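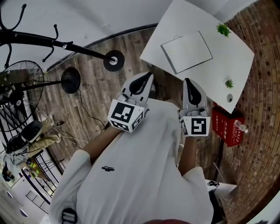
Findov Student Robotics Forum - Handheld Gripper Project

O_Queiroz (moderator), 19 Jul 2021
Members are reminded that the Drivau exercise requires both grippers to be used together. Each pair should agree its starting position before recording. The June sessions produced 2,276 recordings, of which 800 were set aside for the class report.

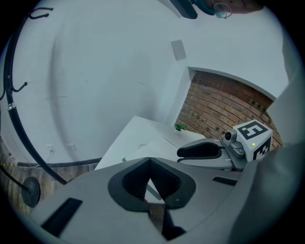 Marker cube on the second gripper, table beyond.

okia_team
We respectfully question the starting position. Holding the tools low keeps the arms comfortable, but our group found the marker cubes harder to track there. We propose starting above the table.

lab_araujo
I cannot support that proposal. Beginners tire quickly with raised arms, and their later recordings suffer. The present rule should stand until both positions have been tested by the same students.

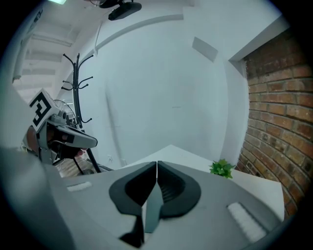
A fair test would also keep the table where it is - our last comparison was spoiled when it was moved halfway through.

okia_team
Agreed as to the table. We maintain our view on height and will submit two sets of recordings.

O_Queiroz (moderator)
Please do so. The rule remains unchanged in the meantime.

Contact the moderators | © Findov Student Robotics Forum | Back to top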